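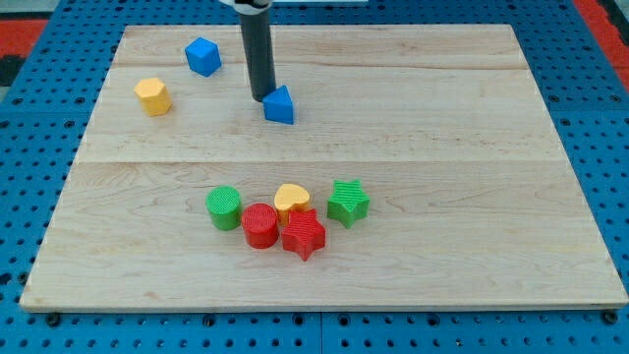
I spent this week on the pushing policy again, so I write a short thread about what I changed in the control loop. Maybe it helps someone who also works with language commands and block pushing.

1/ Old setup: the policy gives a new target for the tip 2 times per second, and the controller goes there in a straight line. It was fine with one block. With many blocks close together it was bad, the tip arrived too late and pushed the neighbor.

2/ Now the policy gives small steps and a layer between policy and controller (we call it Delum) makes a smooth path from the last three steps. Delum runs at 25 Hz. The arm driver is still Seidel, I did not touch it.

3/ The difficult part was delay. The camera picture is already old when the policy reads it. I now save the tip position together with the time of each picture, and Delum shifts the step by the difference. Before this, the tip was always a little behind and I blamed the network for two weeks. Sorry, network.

4/ Commands like "push the red star away from the yellow heart" are still the hardest for us. The tip should go in from the side where the two blocks are close, and there is often no space for it. The policy then pushes the heart also.

5/ For the cylinders I have a different problem. If the contact is not in the center, they turn and slide away to the side. The cube forgives more.

6/ I replayed 274 episodes from our logs through the new layer, without the arm, only to compare the paths. It caught two bugs: one wrong sign in the y axis, and one place where I mixed meters and millimeters. Please write the unit in the variable name. I say this mostly to myself.

7/ The replay tool is part of Drarnel. It reads only our log format for now. I want to add a plain CSV export in March, if the Dindell demo does not eat all my time.

8/ Open question for people who do this: do you correct for delay in the controller, or do you train the policy with old pictures so it learns the delay? I tried only the first one.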